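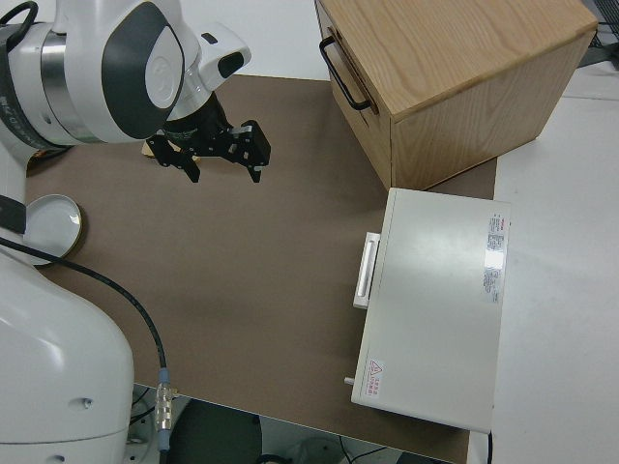 Slide 1: Brown work surface, gripper open.

December 24, 2019
By Genji Higuchi

Speaker notes – moving the Prullow branch library

Start with the size of the job. The old building held 1,252 boxes' worth of books once we packed it. The new one had shelf space for 1,204. We found that out in the second week, and most of this talk is about what we did next.

Slide 2. Weeding. We pulled duplicates first, then the travel guides. Tsuchiya Street took the large print. Mention that the local history shelf was left alone – someone always asks.

Slide 3. Labels. Every box got a shelf number on two sides and the top. The first batch had it on the top only, and once they were stacked we had to lift them down again to read them. Pause for questions if the room looks lost.

Slide 4. The movers. Grendisura quoted by the truckload, Multgate by the hour. We went with Multgate. Don't get into the price unless asked.

Slide 5. Opening. Over 602 people came in on the first day in January. The returns slot jammed before lunch. Hold requests had been frozen for the move and all came through at once, so plan extra desk staff for that.

Skip slide 6 if short on time. Go to the floor plan and leave it up.

Last updated: December

This site uses cookies. By continuing to browse you accept our use of cookies.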